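The shelving unit, May 27, 2020

Halima Bakilana swears by open shelving. I have my doubts. She says that if you can see a thing you'll put it back, and I say that if you can see a thing you'll stop seeing it after 9 days. Still, the tall white unit is up at Arriaga. 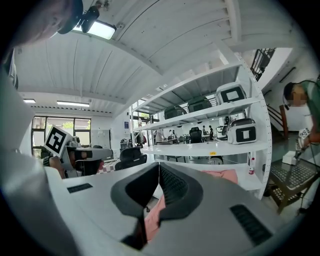 The white shelves, with the spray bottle at the end of the lower one. One small yellow label so far.

Hernán Ticona wants labels on every shelf. We tried that in October with the old cupboard and people simply ignored them. The perforated uprights are meant to let you move the shelves up and down, or so Halima tells me. I'll believe it when I see someone do it.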